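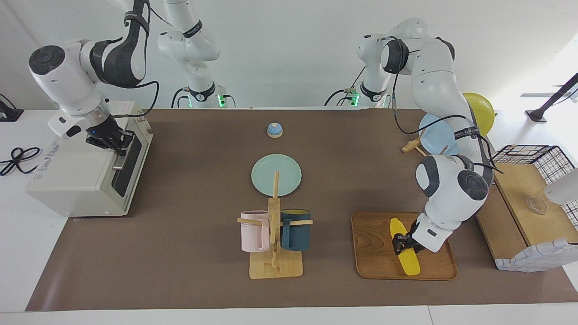 I have been meaning to sort out the small kitchen things since August, and on Tuesday I finally made a start. Everything had ended up in one Skammont box after the move, play food included.

The toaster oven is beige and boxy with a dark glass door. It takes up more room than I would like, so it goes at one end and everything else has to fit round it. I thought about the Bovonik shelf for it, but the shelf is 2 cm too shallow and I am not buying another.

The wooden tray will live upright beside the bread bin. The toy corn goes wherever the child last had it, usually the tray or a plate.

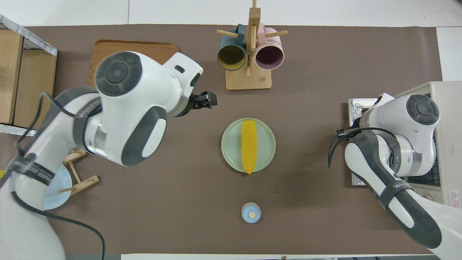 The mug tree was the best thing in the box. It is light wood with a square base, and I have the teal mug and the dusty pink one on it. The teal one is a yellowish olive inside, which I had forgotten. More mugs can go on when I find them.

The pale green plate is staying out too, as it gets used every day. I still need felt pads for the oven feet. Rimlow had them last time I looked, so I will go at the weekend.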